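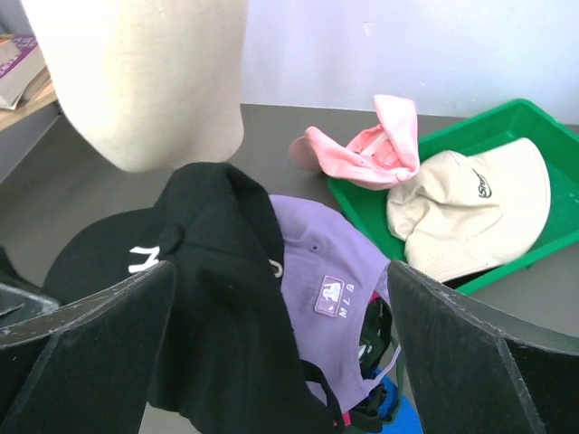

Success rate is the wrong headline number for manipulation work on soft goods, and the field should stop leading with it. I say this as someone who has reported it in every paper I have put my name on, including the last one.

Our current task is sorting baseball caps. The policy has to take caps one at a time and place them, either on a head form or in a tray. We picked caps over towels or shirts for a specific reason. A cap is two materials at once. The brim is stiff enough to transmit a torque, the crown folds under its own weight, and the adjustable strap at the back is a loop that will catch on anything narrow, including a finger. A grasp that is fine for one part of the cap can be useless for the next motion.

The policy, which we call Erar, was trained on 2000 teleoperated demonstrations and evaluated over 259 trials. We scored a trial as a success if the cap ended in the right place before the time limit. Under that rule Erar beat our older baseline, Vulus, by 12 points. A reviewer would accept that. I would have accepted it too, until I watched the wrist video from all 259 trials in order.

What the single number hides is the way each policy gets there. Vulus fails early. It misses the brim, closes on air, and retries until the clock runs out. Erar rarely closes on air. Its typical error is to take too much: it closes on a fold, the fold belongs to two caps, and both leave the table. Sometimes the second cap drops off during transport and the trial is scored as a success. Sometimes it comes down on top of the right one and the trial is scored as a failure. The grasp was the same in both cases. The score depends on friction and on how long the arm happened to take.

A binary label treats those two trials as opposites. For anyone trying to improve the policy, they are the same event and should be counted together.

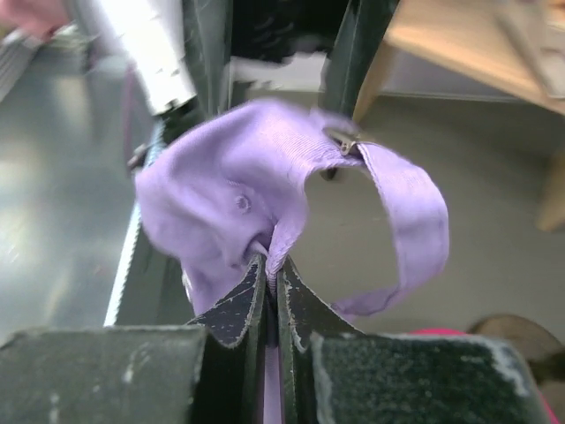 The fix is not complicated. Label the grasp separately from the outcome. We now record three things per attempt: how many items are between the fingers when the arm starts its transport motion, which part of the item is held (brim, crown or strap), and whether the item could be released in the target pose without a second grasp. One annotator can do this from wrist video in 30 seconds per trial. That is cheap next to the cost of collecting the trials.

With those labels the comparison changes. Erar is still the better policy, but its advantage comes almost entirely from brim grasps on caps that lie apart from the others. In a pile, the two policies are close, and they fail for unrelated reasons. The first result tells you to use Erar. The second tells you what to collect next, and it is more demonstrations of separating caps before lifting. More clean pick-and-place data would have raised the headline number and left the pile problem where it was.

The usual objection is that finer labels are subjective. Some are. Whether a grasp near the seam counts as brim or crown is a judgment call, and our annotators disagreed there more than anywhere else. The count of items held was seldom in dispute. I would publish the disagreement rate next to the labels and let readers discount accordingly.

A better objection is comparability. Everyone reports success rate, so everyone can be put in one table. But those tables already mix time limits, reset procedures and definitions of "placed" — our own two cap papers use different ones, and I am not proud of that.

We are relabeling the older Vulus trials now, starting with the ones marked as clean successes.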